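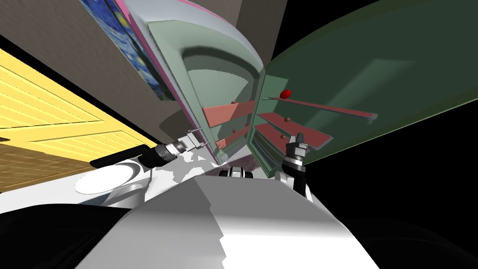

Jamie Blackburn wrote in November that 500 dollars a year is a lot to pay for a simulated room when there are free ones, and asked if I would still buy Mita after using it. I said I would answer once I had put some time in. It took longer than planned.

Mita is the home robot simulator from Prorkton. The license gets you the program itself, a two-armed robot with a gripper on each arm, and a starter set of household scenes. I added the Heywood pack, which has 28 more scenes and is sold separately. I've been working mostly in one of those, a room with a tall green cabinet that has pink shelves inside and more shelves on the door. You can put small balls on any of the shelves and have the robot go after them.

Installing was easy on my desktop and a pain on my laptop. The laptop has an older graphics card, and the installer let me get all the way through before telling me so. I ended up running everything on the desktop. If your machine is more than a few years old, read the requirements page before you pay.

The part I like best is how the arms behave. I came from Gurkov, where my arms used to pass straight through furniture if I moved them too fast. In Mita they stop. If a finger touches a shelf, the shelf counts as something solid and the log says which finger touched it and when. I set up 100 short reaching runs with the cabinet door open and went through the logs afterward, and I could tell what had gone wrong in every failed run without having to replay it. On Gurkov I spent whole evenings replaying.

The views are good too. You get one from the robot's body, which is very wide and bends everything toward the middle, and close ones looking out past the gripper fingers. You can save stills or video from all of them in the same run.

Now the graphics. If you want it to look like a real kitchen, this won't do it. Walls and floors are fine. Shadows are rough up close, with blocky stair-step edges, and long edges pick up a row of little triangles.

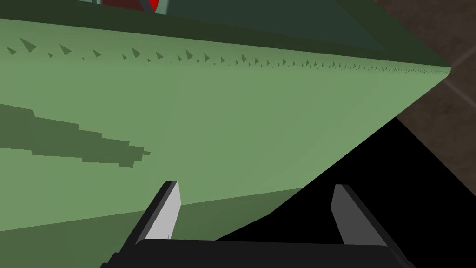
Gripper close to a light green surface. Note the shadow on the left and the triangles along the top edge.

I wrote to Prorkton support about the triangles and got an answer the next day. They said it comes from the shadow setting and that a higher one would help but slow things down. I tried it. The edges were a bit cleaner and the runs were a lot slower, so I put it back. For my purposes it doesn't matter much, but if you're training something that works from camera images, you should look at the stills from the trial version first and decide for yourself.

The manual is the weak spot. It covers the robot well and barely mentions the scenes. To change where an object starts, you edit a text file, and the names in the file don't match the names on the screen. I keep a sticky note on the monitor with the ones I use. There is a user forum and people there are helpful, though a lot of the older posts are for the last version and the menus have moved since then.

Resetting a scene is quick. Saving a half-finished one is not -- I lost work twice before I got in the habit of saving under a new name each time.
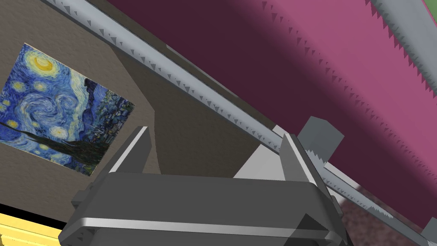 Gripper open, with the "Starry Night" print on the wall behind.

So, Jamie: yes, I'd buy it again, but I'd skip the Heywood pack for the first few months. The starter scenes have plenty to do in them. If you only want to move an arm around and see how it feels, stay with the free ones or use the three-week trial, which has everything turned on except video export. If you're tired of guessing why a reach failed, the contact log is worth the money.

I'm moving on to closing the cabinet door with the left arm while the right one holds something. I'll post the settings if I get it working.

Posted 2024-12-01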